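Subject: Re: Clothes on the bed when changing linen
Date: 21st March

Nelu Voicu wrote:
> Our checklist says to strip the bed first and deal with any
> clothes afterward. In the Delier rooms that puts them on the
> floor or on the nightstand. Which order do the rest of you use?

We changed the order in May. Clothes are now step 2, ahead of the pillows and the duvet. They get picked up one at a time, shaken once, folded and put on the nightstand. Nothing goes on the carpet.

Here is a bed with the nightstand up by the head, a teal item and a black one on the white bedding near the side. 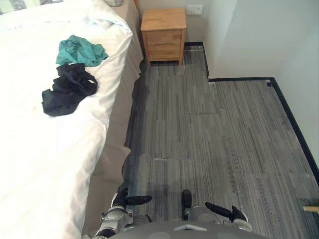 Grereo: we tried the nightstand and gave it up. The top is too small for anything beyond a shirt or two, and guests leave glasses there. We use a folding stand by the door and take 5 minutes less per room.

A stand would work in the larger rooms. In ours it blocks the door, so I would keep the nightstand for small loads and use a chair for the rest.

The other point is color. Dark clothes on a white duvet are hard to miss. White on white is easy to roll up with the bedding and send to the laundry, and getting it back from Zikeo takes days.
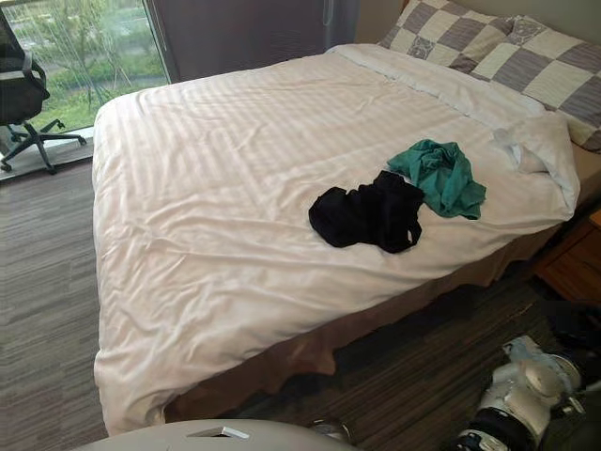

So the check is done by hand as well as by eye. Run a flat palm from the pillows down to the foot, then lift the hanging edge of the duvet and look along the bed skirt. Pillows come off after that – cases inside out, into the bag.

Proposed wording for the checklist:

2. Remove all clothing from bed. Check by hand for white items. Fold and set aside off the floor.

Steps 3 to 5 stay as they are. If the Barbieri rooms need a separate line for the folding stand, send me the text and I will add it.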